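Ticket 114: Chapbook listings losing their page counts after catalogue import
Status: Open
Shop system: Clokside
Opened August 20, 2021

I run the poetry and small press side of Antunes, a secondhand and antiquarian bookshop. We moved our catalogue into Clokside on the promise that our old descriptions would come across "as is". They haven't, and I doubt the explanation I've been given so far.

What we see: in any listing where the collation reads something like "32pp. Stapled wrappers", the page count vanishes on the public site. The customer gets the height, then a stray full stop, then the wrappers. For a novel nobody would mind much. For a pamphlet the collation is half the description, and I've already had one buyer ask whether his copy was missing leaves.

What I've tried so far:
Re-saved a listing by hand. The count came back, then went again overnight.
Changed "pp." to "pages". The count stays, but I don't write "pages" and I'm not going to start for the sake of a computer.
Exported 30 records and opened them in a plain text editor. Every count is there, so the data leaving our end is fine.
Turned off the Zudo feed for an evening. No change that I could see.

The first reply from support said our item photos were too large and might be "timing out" the description. I can't see how a photo eats a page count and leaves the binding alone, but I made up a test record with no photo at all to settle it. Page count still missing.
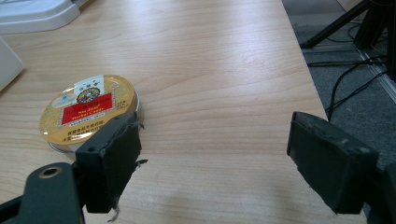

Gold-lidded tin.

So it isn't the photos. The test record carried a made-up collation of 48pp. and lost it just as the real ones do.

Second reply said the import had a "smart dimensions" step that tidies measurements, and that it only touches records without a height. Ours nearly all have a height. I'd like to know who tested that and on what. My own guess is that it reads "pp" as a unit it doesn't recognise and throws out the number in front of it. It would fit with another thing I noticed: "3 plates" survives, and so does "limited to 1000 copies", but "viii + 64pp." comes out as "viii +", plus sign and all.

I was then asked to repeat the test in a new record, logged out and back in between. Done, same result. 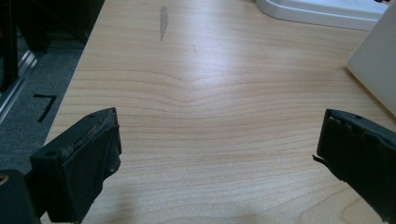

Wirley wrote back that the dimensions step does run on every record, whatever the help page says, and that it runs again each night, so a hand correction will never hold. The suggestion was to move the collation into the notes field until a fix is ready, as notes are left alone.

I've tried that on one record and it does hold, for one night at least. But the notes print below the price, and a collector wants to know what the thing is before what it costs. I also don't fancy moving several shelves of pamphlets into the wrong field and then moving them back.

What I'm asking for:
Can the nightly step be switched off for our account? I was told "possibly", and I'd like a yes or a no.
If it can't, when is the fix due? October was mentioned once and then not again. Our next printed list goes out that month and is drawn from these records.
Please correct the help page as well.

Leave this ticket open, please. The last one was marked solved while the counts were still missing.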